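Software sync, Nyitrai drawer project
March 11, 2020
Jenunbridge office, with Clunport on the phone
Notes by me, Rozália Borbély, so blame me for the spelling

We started late and went straight to the nightstand work. I put the views we were arguing over right into the notes so the Clunport folks can follow along.
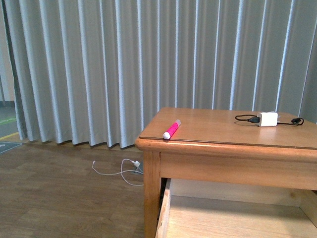
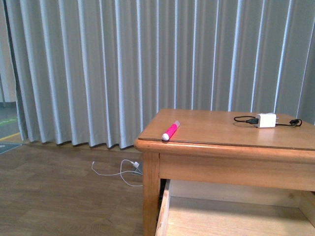
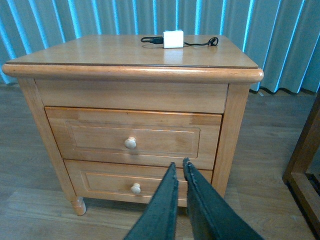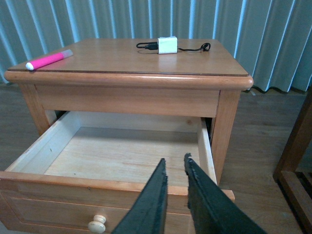

Perception first. The drawer detector still likes the tabletop edge too much, and I think we train it on the knobs and leave the seam alone. Clunport wants to keep edges as a fallback. Fine by me, as long as the planner knows which one it got! We agreed to pass a source tag along with every pose.

Then the timestamps. Head and wrist streams drift apart on the long logs, and the merge tool just picks the nearest frame and says nothing. I found this out the hard way (a whole evening, thanks). It will now warn us and write the gap to the log. That one's mine.

Planning took up most of the hour. Maner is slow whenever the goal is close to furniture – 510 ms per query on the old collision settings, 337 with the simplified meshes. Everybody liked the second number, but I'm nervous about the meshes filling in an open drawer as if it were a solid box. We'll keep the full mesh for the drawer and simplify everything else.

Control: the pull still uses a fixed force limit. I'd love to have it stop on a jump in wrist force, and we went back and forth on filtering for a while. No decision. Clunport will send their filter code and I'll try it on the recorded pulls.

Retries stay at 3 before the state machine gives up and asks for help.

Left for April: the new log viewer, and whether the marker pick gets its own branch or lives in main. I vote main.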